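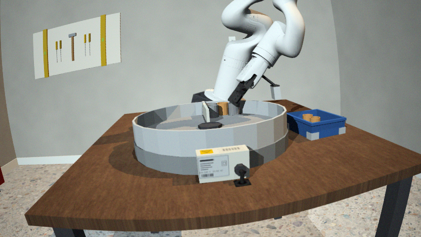
How much should I trust a success rate from simulated trials?

Posted by veronica_lungu

I'm trying to decide whether a paper is worth three months of my life and I'd like someone to talk me into it or out of it.

The method is called Sandu. You train a pick-and-place policy on a small set of real demos, then do all the comparing between versions in a rendered copy of the cell: arm, round bin, blue tray, a few tan cylinders. The claim is that the ranking you get in simulation matches the ranking you'd get on hardware, so you can throw out bad checkpoints without tying up the real arm. They ran 434 simulated episodes per checkpoint and 60 real ones, over 8 checkpoints, and they report that the order "largely agrees."

My problem is with "largely." The top 4 checkpoints are all bunched within a few points of each other in the real trials, and those are the only ones I'd care about. Anybody can tell a broken policy from a working one. I could do that over a cup of coffee. Also the rendering is pretty, and I've noticed that reviewers get a lot softer when the rendering is pretty. Somebody went to the trouble of putting barcodes on the control box and hanging a poster of a hammer and screwdrivers on the wall. Fine. What is the friction on the bin floor?

My advisor likes it. I'm less sure. Has anyone tried to reproduce this, or something close to it?

jidness

We tried, on the version of the code that came out in April. Short story is that it does something, but less than the abstract wants you to think.

What held up: bad checkpoints in sim were bad on the bench, every time. If a policy couldn't line the gripper up with a cylinder standing near the wall of the bin, it couldn't do it for real either. That's useful if you have a lot of junk to get rid of, and we did.

What didn't hold up was what you're already suspicious of. Among the good ones the order was close to random. Our second best in sim was our worst of the decent group on hardware. When we looked at the failures it was nearly all contact. The simulated cylinder stays put when a finger brushes it. Ours tips over, rolls to the wall, and then the policy has no idea what to do because it never saw one lying down.

Two things to do before you commit:

Look in the appendix for how they set the starting positions. In the copy we had, the real objects were placed by hand to match the simulated layout by eye. A centimeter off near the bin wall changes everything, and there's no error estimate on that step.

Then take their 60 real trials and work out the interval yourself for each of the top four. Do it on paper, it takes ten minutes. When I did it they all overlapped so much that I don't see how you could rank them at all, in sim or anywhere else. So the real ranking they're comparing against is mostly noise to begin with. I wrote to the authors about this and got a polite answer that didn't address it.

I'd still use it as a filter. I would not use it to pick a winner, and I wouldn't put a correlation number in a thesis without running a lot more on the arm.

Nasaten

I think people are too hard on sim eval. You have to start somewhere and real trials are expensive. The visuals do matter if your policy runs off camera images, because otherwise it's seeing stuff it was never trained on and it fails for dumb reasons. So the poster and so on isn't just decoration. Have you tried the Prellov fork? I heard it's faster.

veronica_lungu

Thanks, both. Nasaten, fair point on the background, I'll take back half of that complaint. I don't need it faster though, I need it to be right.

jidness, I did the intervals this morning and got the same thing you did. I can't separate any of the top four. I also found the line about placing objects by eye, in a footnote. Do you still have your failure clips sorted by type? If most of them are tipping, I might just measure that one thing properly on our bench and see whether changing the friction and mass in sim moves the order at all. That would be three weeks of work, and I can sell three weeks to my advisor.

jidness

Yes, they're sorted, more or less. The early ones have bad labels because we were still arguing over what counts as a drop. I'll message you the folder. Ignore anything marked "other," it's mostly a loose cable on our side.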